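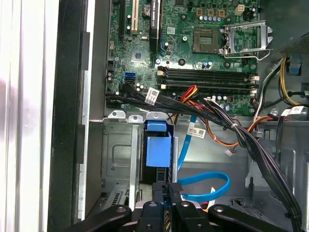
Finger choice for PC teardown cell: narrow parallel vs. adaptive
Forum: End effectors and tooling

hskastenness_idun
Posts: 214

We are setting up a bench cell for taking apart used office towers, open side up, one arm. Tasks in order: lift out the memory, release the drive, unplug the SATA data cables, pull the front panel leads. I have two grippers on loan, a Drondlow parallel with long fingers and a Hebden adaptive with two joints per finger. Wrist camera is the same on both.

First results over 200 grasp attempts per gripper, same chassis model, cables left as they come:

Drondlow, SATA plug at the board: acceptable
Drondlow, drive release: good
Hebden, SATA plug at the board: poor, the knuckles touch the cable bundle before the tips arrive
Hebden, drive release: good

Before I order, has anyone run either of these inside a closed-wall case for longer than a demo?
Idun Boström

vkovalchuk
Posts: 1387

What is the outside width at the knuckle on the Hebden when it is closed? The catalog only gives it open. If it is wider than the gap between the drive cage and the memory slots you can stop there.

hskastenness_idun

Wider than the gap. It gets in at an angle, but then the approach vector is wrong for the plug and the latch tab does not release.

tlundgren
Posts: 3148

I would not drop the adaptive on that evidence. You tested it with the cables in place. Put a hook pass first, move the bundle toward the power supply, then grasp. We did this on a server line in March and plug failures went down a lot. The parallel needs the same pass sooner or later, you just haven't hit the bad cases yet.

vkovalchuk

Disagree. A hook pass on a desktop case is another planning problem. Harness stiffness varies from unit to unit and the bundle springs back. Long thin fingers avoid the question for most plugs.

tlundgren

Long thin fingers also bend. What is the tip deflection at the force you need for a locking SATA connector? On ours the tips opened far enough that the pad slid off the latch and pulled on the cable jacket.

hskastenness_idun

Fair point. I see deflection on the Drondlow with the stock fingers. I have not measured it properly. Motor current looks the same for a good grasp and a slipped one, so I can't use it as a check.

ghabte_h
Posts: 62

Two comments on the camera, which has not come up.

1. With the wrist mount the fingers always sit in the near part of the view. On the parallel they hide the target for the last stretch of the approach. We plan from the last clear image and go in blind.
2. Blue handles and light blue cables segment easily. Black cable over a black connector does not, with any exposure we tried. Side lighting at a low angle helped more than a better sensor.

Hagos

vkovalchuk

Which controller are you closing the loop on? If it is the Prellham one, the image timestamp is taken at transfer and not at exposure. At slow approach speed it doesn't matter. At normal speed you will be off by more than a plug width.

ghabte_h

Prellham, yes. We stop the arm for each image, so I never noticed. Will check.

hskastenness_idun

Also Prellham here, and we do not stop. That may account for part of my plug numbers on both grippers. I will rerun with a stop before each image, then with stiffer fingers on the Drondlow, one change at a time.

tlundgren

Add the hook pass as a third condition, please. Otherwise the comparison still favors the parallel.

hskastenness_idun

OK, third condition it is. Gudrun Skjelbred is machining the fingers, same length, thicker at the root. I'll post the table in this thread when the runs are done.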